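Soup bowls: shallow and wide, or deep and narrow?

frauke_e
Posted November 25, 2021
Moving to Arnport in June and allowed to keep one set. My husband votes wide. My husband also eats soup over the sink, so I'm asking here.

nolte_h
Deep. A wide bowl is a plate with ambitions, and your soup is cold by the fifth spoonful.

ZoricaA
Disagree. I had deep ones for nine years and burned my tongue for nine years. Wide cools down to something a person can eat. Plain white, too – the patterned ones always get discontinued the week you break two.
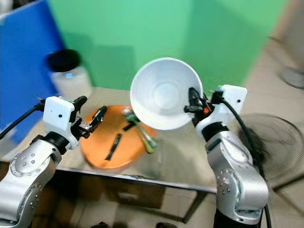 White bowl, held by the rim.

nolte_h
Nine years and it never occurred to you to wait?

ZoricaA
Helmut, I have children.

amberf
Check the rim before the depth. No lip and you'll be carrying hot broth with your thumbs in it. Mine are Seidel, the lip is decent, and they stack ten high if you don't breathe near them.

frauke_e
Ten high won't fit, the new cupboard is a shoebox with a door. Leaning deep now.

nolte_h
Sense at last.

ZoricaA
Buy burn cream.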